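Tag der offenen Tür bei Ortner in Drarncombe

Im April hatte Ortner seine Halle in Drarncombe für Besucher geöffnet. Ich hatte mich für die Führung um 14 Uhr angemeldet, die zweite an diesem Tag. Laut Anmeldeliste kamen über 100 Leute, verteilt auf mehrere Gruppen. Unsere Gruppe war eher klein, man konnte also überall nah herangehen und Fragen stellen.

Die Anfahrt ist einfach, wenn man vom Bahnhof den Bus bis Gulside nimmt und das letzte Stück zu Fuß geht. Mit dem Auto wird es schwieriger, der Parkplatz hat 70 Stellplätze und war schon mittags voll. Am Empfang gab es einen Besucherausweis und einen Lageplan, auf dem leider die Treppe zum Obergeschoss fehlte.

Geführt hat uns Pirmin Tanner. Er begann in der Montage, wo zwei Palettierzellen liefen. Das kennt man von anderen Firmen, und ich fasse mich dazu kurz: Die Zellen stapeln Kartons, die Umrüstung auf ein anderes Format dauert nach Tanners Angabe eine Kaffeepause. Interessanter war die Station im Obergeschoss. Dort läuft das Projekt Drerketti, bei dem es um das Greifen von Alltagsgegenständen geht. Die Bewegungen werden dabei von Menschen vorgemacht, mit einem Handgreifer in jeder Hand, und aufgezeichnet.

Geübt wurde an einem einfachen Holztisch, mit einer durchsichtigen Kunststoffbox samt weißem Deckel und etwas Rundem in Orange. Valentin Pichler arbeitet an dem Projekt und beantwortete unsere Fragen. Gesprochen wurde leise, der Ablauf sollte nicht gestört werden.

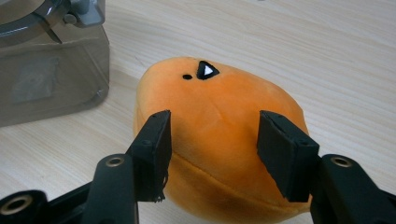
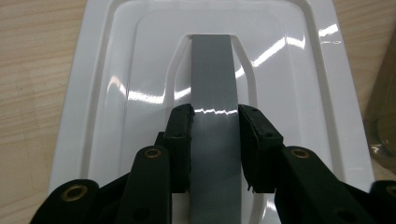 Die beiden nächsten Aufnahmen zeigen den ganzen Tisch.
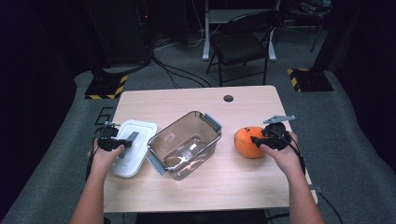
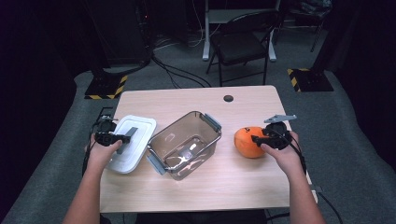
Pichler sagte, dass weiche Gegenstände und glatte Deckel ganz unterschiedliche Schwierigkeiten machen. Bei weichen Teilen drückt man leicht zu fest zu, ohne es zu merken. Beim Deckel kommt es darauf an, unter welchem Winkel man ansetzt. Am Anfang brauche jeder eine Weile, bis die Hände nicht mehr gegeneinander arbeiten. Wer Erfahrung mit Fernsteuerungen hat, sei dabei nicht im Vorteil — das habe ihn selbst überrascht.

Danach durften wir selbst probieren. Ich habe vier Versuche gemacht. Zweimal habe ich den Deckel verfehlt, einmal ist er mir verrutscht, beim letzten Mal lag er einigermaßen gerade auf der Box. Die Greifer sind leichter, als ich erwartet hatte, aber nach kurzer Zeit spürt man die Unterarme. Eine Besucherin neben mir kam auf Anhieb besser zurecht. Sie arbeitet als Zahntechnikerin.

Auf die Frage, wann ein Roboter solche Handgriffe bei einem Kunden ausführt, wollte Pichler keinen Termin nennen. Er sprach von einem Forschungsprojekt ohne festen Liefertermin. Auch zu den Kosten gab es keine Auskunft. Das fand ich etwas schade, bei den Palettierzellen unten hingen immerhin Datenblätter aus.

Zum Schluss gab es in der Kantine Suppe und Kuchen. Dort stand auch eine Tafel mit offenen Stellen, vor allem in der Elektrokonstruktion und im Service. Ausbildungsplätze für Mechatronik werden ebenfalls angeboten, die Werkstatt dafür war allerdings nicht Teil der Führung.

Für den Besuch sollte man zwei Stunden einplanen. Feste Schuhe sind in der Montage Pflicht, Überschuhe kann man am Empfang leihen. Der nächste offene Tag steht noch nicht fest, am Empfang liegt eine Liste aus, in die man sich mit seiner E-Mail-Adresse eintragen kann.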